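Does a combination box fill count once or twice? Also, is the journeyman prep course worth it?

Posted in Licensing, Trades and Apprenticeships
1582 views

Dondoreck

I'm in my last stretch before I sit for the journeyman electrician exam in July and I've got two things bugging me. They're sort of the same thing, so I'm putting them in one post.

First, the course. My employer will pay for half of an online prep course from an outfit called Driltach. My half would be 200 dollars. The sales page says their students pass "at a rate far above the state average" but I can't find a number anywhere, or which state, or which year. They have a question bank, video lessons and a "readiness score" that tells you when you're ready to book. I did the free trial and my readiness score went up after I got a bunch of questions wrong, which didn't fill me with confidence.

Second, the actual problem. One of the free trial questions was a box fill calculation and I think their answer is wrong. The box has two 12-gauge cables with ground coming in, one receptacle, internal clamps, no pigtails that leave the box. I get the following:

Four insulated conductors at 2.25 cubic inches each, 9.00
All grounds together, 2.25
Internal clamps, 2.25
Receptacle, double allowance, 4.50
Total, 18.00

Their answer key says 20.25, and the explanation only says "add all conductors and devices per code." I've been over it three times. The only way I can get 20.25 is if you count each ground wire separately, or count the clamps one per cable, and I was taught you do neither.

So am I wrong, or are they? And if they're wrong on something this basic, is there any sense in paying for the rest of it? I do have the code book, tabbed, plus an older practice exam book a coworker gave me that was written for a code cycle or two back.

One more detail in case it matters: I'm fine at the job itself. I've wired plenty of boxes. I'm slow at looking things up under a clock and that is what sank the last guy from our shop.

Gernard

Take the course. I took one (a different one) and passed first try. The practice questions get you used to how they word things. As for the box fill, just learn how the test company does it and give them the answer they want. You can argue with the book after you have your card.

And get some sleep the night before!

Charoen Noiphan

I'd go slower than that. The answer "they want" on the exam is the one the code gives you, and a prep course isn't the exam. If you train yourself to match a bad key, you'll carry the mistake in with you.

Your 18.00 is right for the box as you describe it. The grounds: up to four equipment grounding conductors count together as a single allowance, based on the largest one in the box. Newer editions add a quarter allowance for each one past four, and you only have two, so that doesn't touch you. Older editions didn't have the quarter allowance at all, so watch for it in your coworker's book. The clamps: one allowance for all the internal clamps in the box, however many there are, based on the largest conductor present. The receptacle: two allowances for each yoke, based on the largest conductor connected to it. Short jumpers that start and end inside the box count for nothing.

So 20.25 is exactly one 12-gauge allowance too many. I'd guess that whoever wrote the question counted the grounds twice, but I can't prove it from here, and I wouldn't rule out that the question had a third item you skimmed past. Go back and see whether there was a fixture stud or a support fitting in the wording. A fixture stud is its own allowance. If it's in there, I take back half of what I'm about to say.

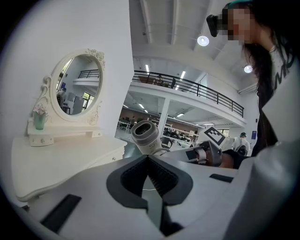 White cylinder between two grippers

Now the course. I've looked at a fair number of these and I start from the position that the pass rate is meaningless until they show me how they got it. Who gets counted? Often it's the people who wrote back to say they passed. People who failed and went quiet don't show up. Somebody who pays for a course is also more likely to be studying anyway. Write to Driltach and ask how many students sat for your state's exam in the last year and how many passed on the first try. If you get a real reply with real numbers, I'd count that in their favor. I wouldn't hold my breath.

The readiness score bothers me more. A score that goes up when you miss questions is probably measuring how much of the material you've clicked through. That's a progress bar with a nicer name. Booking an exam on the strength of it is a bad plan.

What I would ask before paying:

Which code edition are the questions written to, and is it the one your state board is testing on? Don't assume the newest. States adopt at their own pace and the exam follows the board's bulletin.

Does every answer give a section number? "Per code" isn't an explanation. A key you can't trace back to the book is no use to someone whose weak spot is looking things up.

Is there a timed mode that makes you use your own book? Plenty of these sites put a search box next to the question. You won't have a search box.

Can you get your money back, and within how many days of signing up or of opening the first lesson? Read that part of the terms yourself.

What happens if you report a wrong answer? You have a perfectly good test of this sitting in your lap. Send them the box fill question with your math and see what comes back.

About the older book: it's fine for practicing lookups and for Ohm's law, voltage drop and the like, which don't change. It's risky for anything where the requirements have moved, and GFCI and AFCI locations have moved a lot. Section numbers shift around too. When you do a problem out of it, look up the answer in your current book and write the current section in the margin. If the two don't agree, you've found something worth knowing. It's slow for the first week. It's also the exact skill you say you lack.

For the clock, take the number of minutes your board allows and divide by the number of questions. That's your budget per question, lookups included. Go through once and answer everything you know cold. Go through again for the ones where you know which article to open. Leave the long calculations for last unless the bulletin says they carry more weight. Practice it that way at the kitchen table, with the phone in another room.

And check what your board lets you bring in. Some allow permanent tabs and no sticky notes, some want no handwriting in the book at all, in which case do your margin notes in the old one and leave the good one clean. I have seen people get this from a forum and get it wrong, so please don't take it from me either. The candidate bulletin is free.

Eren

Agree on the 18.00. I'd only add that the same box with a 14-gauge cable mixed in is the version that catches people, so work that one too. Grounds and clamps go by the largest conductor in the box but the receptacle goes by what's connected to it.

I don't agree that the courses are all as bad as Charoen makes out. Mine had section numbers for everything. It was dull as dirt, but it worked for me, or at least I passed while I was doing it, which I realize isn't the same thing.

Half price is still real money though. If you've got the book and the bulletin and can make yourself sit down every evening, you may not need it.

Dondoreck (original poster)

Thanks all. Went back and reread it. No fixture stud, no support fitting, nothing else in the wording. Two cables, one receptacle, internal clamps. I sent Driltach the math with the section for each line and asked for the first-try pass numbers in the same message.

Got a reply at 4:10 the same afternoon thanking me for my interest and offering me a discount. Nothing on the box and nothing on the pass rate. I've written back once more and told my boss to hold off on his half for now. In the meantime I'm doing the old book with the current sections in the margin, and our board does say no handwriting in the one you bring, so thanks for that.

Charoen Noiphan

The discount is an answer of sorts. If they do fix the question, post it here, I'd like to be wrong about them.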